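# Trikeo hand gripper kit: worth it for a two-person shop?

**Leire Moya**

We do small-batch finishing work (caps, tote bags, the odd apron) and my business partner has decided we're getting into automation. Fine. The plan is to record ourselves doing the fiddly jobs with a pair of handheld grippers, send the recordings off, and have somebody turn them into something an arm can repeat. Trikeo sells a kit for this, and a reseller called Fusdale has it on their site with a recording plan attached. The plan gets you up to 164 recordings a month. The page is very excited about this and very quiet about everything else.

What I want to know before I hand over the card:

- Does it cope with soft stuff? Every demo clip is a person moving a block. I have never been paid to move a block.
- How bad are the cables?
- Is the pair worth it, or can I start with one gripper and add another in September when we have money again?

We have one table and not a lot of patience. Thanks in advance.

---

**Randa Awwad**

I've had the pair at our workshop since spring, so I'll go in your order.

Soft stuff: yes, with sulking. Caps are about the most annoying thing you could have picked, because a cap lying on a table has no fixed shape and a different opinion every time you put it down. The fingers are fine on a brim. On a creased crown you can close them and come away with a pinch of fabric and nothing else. I learned to go for the brim first and use the other hand to keep the crown where it was. The first evening I kept 2 recordings. By the following Monday I had 51 I'd be willing to show someone.

It also matters a lot how you hold them. Keep your wrists low and come in from the sides, and leave both plates on top clear so your sleeve doesn't drift over them. I roll mine up, which the manual mentions on a page I found much later. 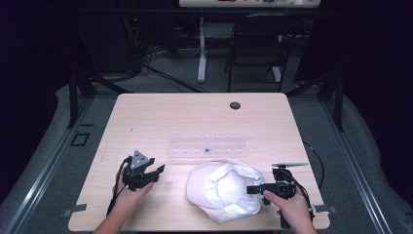 *White cap, one gripper on each side, cables down toward the front of the table.*

Cables: you'll hate them for a week. Mine run down off the front edge, and I've stopped noticing unless I cross my arms, at which point I notice very much. Whatever you do, don't tape them tight to the tabletop. I did, reached for the far side, and took a mug with me. Leave a loop at each hand and keep the slack on the floor side.

One gripper or two: for caps, two. You can slide a cap across a table with one gripper all day long, but turning it or straightening the brim wants a second hand, same as it does without the kit. If you were only sorting zipper pulls I'd tell you to save your money.

Things I'd gripe about if Fusdale ever answered my email:

- The grip gets tiring. After an hour my thumbs file a complaint.
- The software names every recording with a string of characters and lets you rename them one at a time. **One at a time.**
- The carry case fits everything exactly once, the day it arrives.

Would I buy it again? Yes, grudgingly, and I'd skip the foam stand they try to add at checkout.

---

**Birger Fagerlund**

Get a real industrial arm and program it properly. We did this at Villanueva years ago with no grippers in anybody's hands and it worked fine. These kits are toys.

> **Randa Awwad:** What were you handling?
>
> **Birger Fagerlund:** Steel brackets.
>
> **Randa Awwad:** Right.

---

**Ilham Tambunan**

Mostly agree with Randa, but I'd push on the plan more than the hardware. Read what counts as a recording. On ours, a take you threw away still came off the monthly total if it had already uploaded, and it uploads by itself unless you turn that off – the switch is under "Storage", naturally. Turn it off, look through your takes at the end of the day, and send only the good ones.

Also ask who does the training afterward. Fusdale passes that part to Stesine, and Stesine bills separately. They were decent to deal with and did tell us our table was too cluttered, which hurt, but it's a second invoice and it isn't on the page you're looking at. Get both quotes before you buy anything.

On starting with one: they'll sell you the second later, but you'll have to redo the setup for the pair, and your one-handed takes won't teach it much about two-handed work. I'd wait until September and get both.

---

**Leire Moya**

This is very helpful, thank you (Birger, I'll let you know if we move into brackets). I asked Fusdale about the Stesine invoice and got a brochure back. Waiting till September, and in the meantime clearing the table.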